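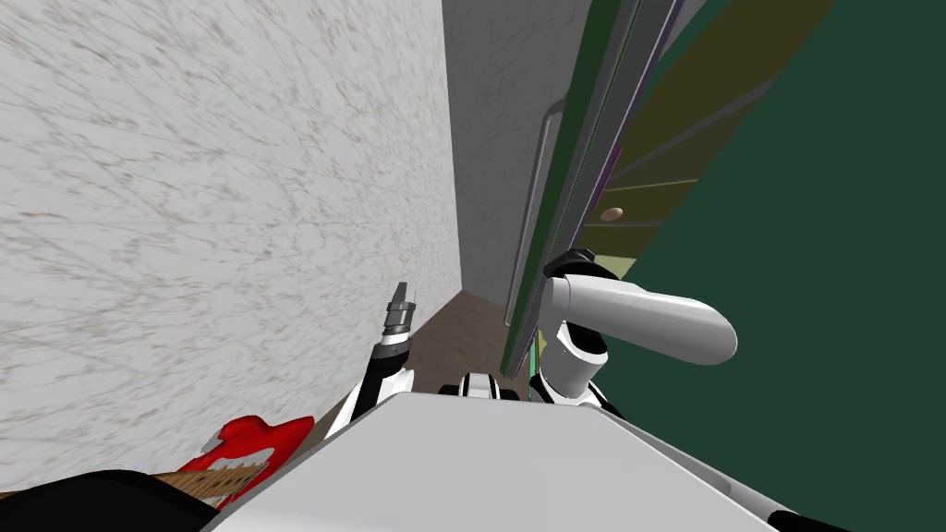
ECE at Flatora vs. Grirkard, which would you pick?

Forum: Choosing a Department
4 replies

plito12
I have offers from both for electronics and communication, starting in October. Flatora is cheaper by 400 a term. Grirkard has the newer VLSI lab. I want to end up in embedded work. Does the lab matter that much in the first year? 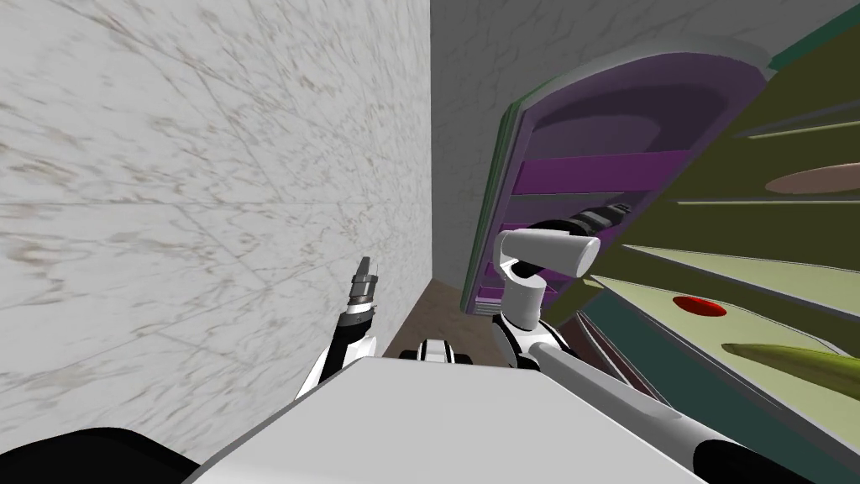

Re: ECE at Flatora vs. Grirkard

solder_on
Not in the first year. You will be doing circuits and math at either place. I was at Flatora and we didn't touch a microcontroller until year 2. Take the cheaper one and buy your own board.

barbosa_fan
I disagree. Grirkard lets first years book bench time on Saturday, and I learned more there than in lectures. Ask how many students share a scope – at my old college it was about 12.

solder_on
Fair point on the scopes. Bench time only helps if you have something to build, though. Most of my class would have sat there with nothing to do. 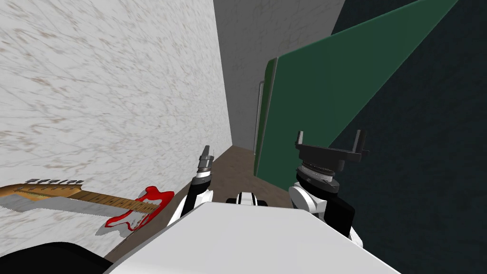
mk2095
Look at the electives before you decide. Flatora dropped the signal processing lab and now runs it as simulation only. For embedded that's no big loss, but if you change your mind and want communications, you'd miss it. Also ask both whether the Barbosa internship is still open to third years. The page I found was old.

plito12
Thanks. I'll email both departments and post what they say.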